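We use cookies to improve your reading experience. Accept Settings
Search titles, authors, ISBN
Posted 23 November 2020 by the Delteo Press textbook team

Chapter 2
Judging a Desk-Tidying Arm Kit

When a company sells a robot arm as a kit, it sells three things under one price: the arm itself, the software that runs it, and a claim about what the two can do together. The first two can be checked against a packing list. The third takes more work, and most of this chapter is about how to check it.

The kit used in this chapter is the Niler, a tabletop arm with a two-finger gripper, offered to schools and small workshops. It arrives with a mounting clamp, a power supply, a printed setup guide and a license for the Ejigu control software. The seller describes it as suited to "light sorting and clearing of everyday desk items." A buyer should read that sentence slowly. It doesn't say how light, how many items, or what else may be on the desk.

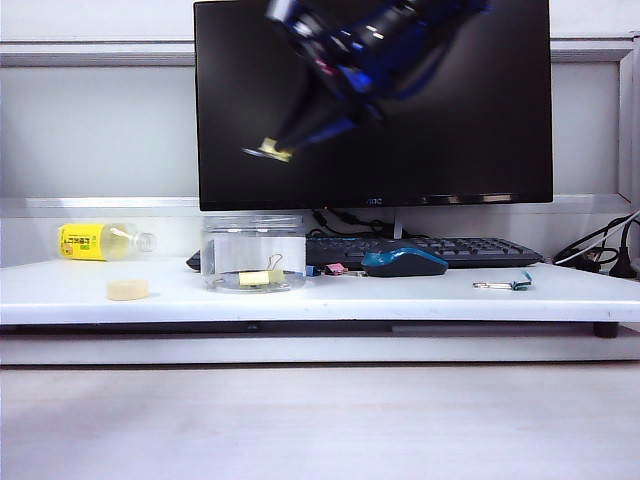
Figure 2.1 The arm moving over a desk shelf with a jar, binder clips, a bottle, a keyboard and a mouse.

A desk is a harder place to work than a bare test board. Binder clips are small, and a clip on its side offers the gripper a different shape from one standing up. The wire handles are thin and shiny. Clear containers are a known problem for any system that depends on cameras, as the background shows through the wall and the rim can be hard to locate. A keyboard close to the work limits how low the fingers can go on that side.

None of this rules the kit out. It means that a test on wooden blocks, which is what many sales demonstrations use, tells the buyer little about clips and jars. If the job is clips, test with clips.

2.1 What the price covers

Prirkham, the distributor, lists the kit in two versions. The basic version costs $833. The full version costs $1,000 and adds a second set of finger pads, a longer cable and a year of software updates. For a class that will use the arm in one term only, the basic version is enough. For a workshop that plans to keep it running, the updates matter more than the cable.

Two costs are left off the list. One is setup time, which took us around 13 hours spread over October, most of it spent on calibration. The other is desk space. The arm needs room to swing as well as room to reach, and anything tall at the back of the work area, such as a monitor, has to be allowed for when the paths are planned. 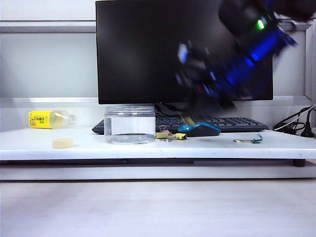 Speed is the next point to settle. The Ejigu software has a slow mode and a normal mode, and the seller's cycle times are given for normal. Run your first trials in slow mode – the gripper is easier to follow and mistakes are easier to stop. Move to normal only when the same task has been finished several times in a row without help.

Keep a written record of every trial, including the ones that fail. Note the item, how it was lying, the mode used and the result. Section 2.2 gives a form for this and shows how to turn the completed forms into a success rate that can be set beside the seller's claim.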